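List: hustside-arms
Subject: Re: [hustside-arms] Left hand drops the cube at handover, no error logged
From: Emil Sutter
In-Reply-To: message from Tuesday, 4:10 pm

On Tuesday, Kapoor wrote:

> Third time this week. Left picks up the cube, carries it to the
> handover point, right comes in, and before right has closed on
> anything the left just lets go. No fault, no warning, status light
> a cheerful green throughout. The log says "transfer complete."
> It was complete in the sense that the floor had it.
>
> I have already changed the finger pads and I'm not changing them
> again. Is this the current limit? Somebody on the list said to drop
> it from 500 to 200 after the left servo cooked itself in November
> and I did that on both arms like a good citizen.
>
> Also, and I mention this last because I come out of it badly: I
> reached in to get the cube while it was "complete" and the right
> arm decided to carry on to the bin. Knuckles are fine. Pride less so.

Kapoor,

That was me, about the 200. I stand by it for the left servo and I'm sorry about everything else.

I ran your script on our pair last night and got the same thing on the second try. It isn't the pads. The grip is good right up until the release, and I stopped the sequence at the hold step so I could poke at it:
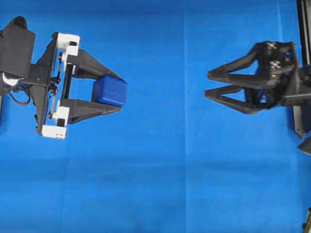
Left gripper holding the cube, right one still empty, handover not done.

At that moment our log already had "right: grasp OK" in it. Have a look at the right fingers and tell me what they've grasped.

What I think is going on: the release on the left waits for the right to report a grasp, and the right reports a grasp when its motor current goes over a threshold. The threshold isn't a fixed number. It's worked out from the limit, in a line I wrote two years ago and was quite pleased with at the time. With the limit at 500 you need a proper squeeze to trip it. At 200 the threshold comes down so far that the friction in the right linkage is enough. The fingers move, the motor grumbles a little, the software hears "got it," and the left hand politely lets go.

You can check this without a cube. Send the right gripper a close command on nothing at all and watch the grasp flag. Ours came up true. I put the limit back to 500 on the right side only, left it at 200 on the left, and it correctly said it had nothing.

So for now:

Right arm limit back to 500. Leave the left at 200.
Set handover_confirm to position_and_current. It's in the Biketti driver settings, and it's off by default for reasons I can't defend. With that on, the fingers have to stop short of fully closed before the flag goes up.
Put the hold at the handover point up to 155 ms. At 30 it reads one sample and believes it.

I've had that running since breakfast with no drops, which proves very little, as yours also ran fine until it didn't. Please don't take it as fixed.

About the knuckles. I'd like us to stop treating that part as the footnote. The drop is annoying. An arm that moves off on a false "complete" with a hand in the way is the thing that gets somebody hurt, and the green light is no help, as it only means the controller is awake. Until there's a patch, hit the stop before you reach in, every time, even for a cube. I know how far away the button is on your bench. Move the button.

I also think a failed transfer should halt both arms and wait for a person. The Brellilgate people argued against that last year on the grounds that it would stop the run too often. If it stops too often, the handover is failing too often, and I would want to know. Happy to have that argument again on the list.

Can you send me the raw current trace from the right gripper for one of the bad runs? The summary log is no use, it only keeps the flag. And does yours do it with a bigger object, or only the cube? I don't have anything else here that fits between the fingers except an eraser, and the eraser bounces.

Emil

--
Emil Sutter
Hustside arms list, driver questions and apologies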